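Chapter 3
Pattern on Working Surfaces

Notes from the Skinton evening course, second printing
Rainer Lammers and Yolanda Escobar

Before you start

You should have read the chapter on colour and done the paint card exercise. If not, go back and do it, you will want the cards again near the end of this one. Bring scissors, a pencil, a bit of masking tape.

What this chapter covers. Veined and marbled patterns, where they come from, why people keep putting them on benches and tables. Scale. Gloss. How a lamp changes all of it. Not covered: laying real stone, which is a trade in itself and gets its own book.

3.1 Why put a pattern on a bench at all

A plain surface shows everything. Crumbs, tea rings, the scratch from the time someone cut bread without a board. A pattern breaks all that up so the eye slides past it. That's most of the reason, and people knew it long before there were printed sheets. Painted tabletops in farmhouses were dabbed and combed and feathered to look like stone nobody in the district could afford.

The other reason is just liking it. Don't be snobby about this. Clients will ask for swirly green and you will be asked to find the right swirly green, and there are a great many wrong ones.

Veined patterns do a particular job. A check or a stripe has a direction and has to line up with something - the wall, the edge, the sink. Veins wander. You can lay a veined sheet a bit crooked and get away with it. Handy in old houses where there isn't a square corner in the kitchen.

Things set down on a busy surface have to fight it a little. Pale, simple shapes usually win. Small patterned ones dissapear, which is why florists like a plain bench and why nobody should sort buttons on a marbled one. 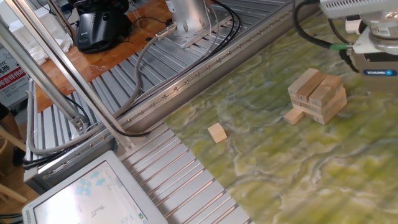 Figure 3.1 Pale wood against green and cream veining.

Look at your own kitchen for this. Put down a white cup, then a spotted one, then stand at the door. Fragments of the spotted cup, probably. The white one reads as a cup.

3.2 Scale

The most common mistake, by a long way. Someone picks a pattern from a sample the size of a playing card, loves it, orders the lot. Then it arrives and the veins that looked delicate are as wide as a thumb and the whole room is shouting.

Rule we use: never choose from a sample smaller than a dinner tray. Beg for offcuts. Most suppliers have a bin of them out the back and will let you take what you can carry. Le Goff used to charge a deposit and hand it back when you returned the piece, which seemed fair to us.

Small veins over a large area turn to texture. From across the room you see one colour, slightly alive. Large veins over a small area turn to picture. You see shapes, faces, rivers, somebody's profile. Children find these straight away. Either can be good but you have to mean it.

Watch for repeats too. Printed patterns repeat, stone doesn't. Squint along the length and look for the same curl turning up again and again. Once you've found it you can't un-see it, and neither can the client. A repeat of 60 centimetres is tolerable on a table. On a long counter it'll drive you mad.

A case. Reshma Mabaso fitted out a small tea room with a big open green pattern called Vamilia, lovely in the showroom. Bill for the surfaces came to $2,517 before fitting. She laid the first piece, went home, came back in the morning and took it up again. Too loud for a narrow room. She cut it down for the two window tables, where there was space around it, and did the counter in a quiet oatmeal. The window tables are the ones people wait for. Her notes are in the back of the book and worth your time, esp. the part about cutting.

Greens want extra care. Olive and yellow-green both go muddy beside a warm brown floor and go cold beside grey. Hold the sample against whatever will stand next to it, never against a white wall. Large plain objects in grey or pale blue sit happily over a soft green and leave the pattern to get on with its wandering. 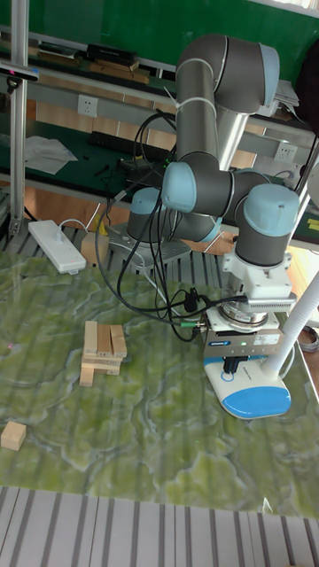 3.3 Gloss

Matt, satin, gloss. Three words the trade uses very loosely, one maker's satin is the next one's gloss. Go by eye.

Gloss deepens colour. The same print under a shiny coat will look darker and wetter than under a matt one. It also throws reflections, and a reflection sits on top of the pattern and wipes it out in patches. Sometimes nice. Under a window at the time of day you do your reading, not nice.

Matt hides fingerprints on pale colours and shows every greasy one on dark. Odd but true, try it with butter.

Sławomir Szczepańska, who taught the joinery half of the course, wanted everything oiled and nothing coated. We've lost that argument with him many times. For wood he's right. For a printed surface that will be wiped daily, put a coat on it.

3.4 Lamps

Choose the surface under the lamp it'll live with. Sounds obvious. Hardly anyone does it. Showrooms are lit from high up with even light and houses are not.

A low lamp close to a glossy top gives you hard bright streaks. Move the lamp back or tip the head and the streak slides along and may leave the table altogether. A flexible neck is worth paying for here, you can hunt for the angle where the glare lands away from where you're working. Warm bulbs pull green toward yellow, cool ones pull it toward blue. Rosemarie Albers keeps one of each in a shoe box and takes them to every job.

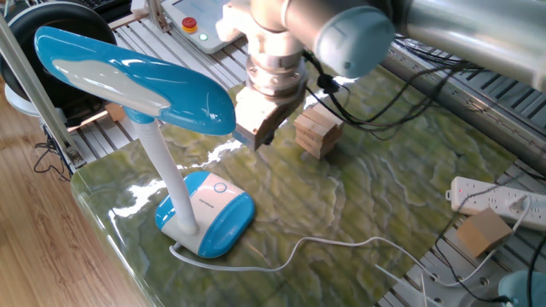 3.5 Exercise: the tray test

Allow 20 minutes, longer if you have to borrow things.

1. Get an offcut or a patterned tray, as big as you can manage. Wrapping paper taped to a board will do.

2. Put it where a real table would be, at real height. Not on the floor.

3. Set out your paint cards from last time along one edge. Leave a gap between them. Which ones fade into the pattern? Write them down.

4. Switch on a lamp at the left, low. Then the same lamp high. Draw where the bright patches fall, quick pencil, doesnt need to be pretty.

5. Walk to the far side of the room and do step 3 again. Your list will change.

Keep the drawing. It's needed for the next chapter, where we get on to edges and joins and the Zunudska method for hiding a seam along a vein.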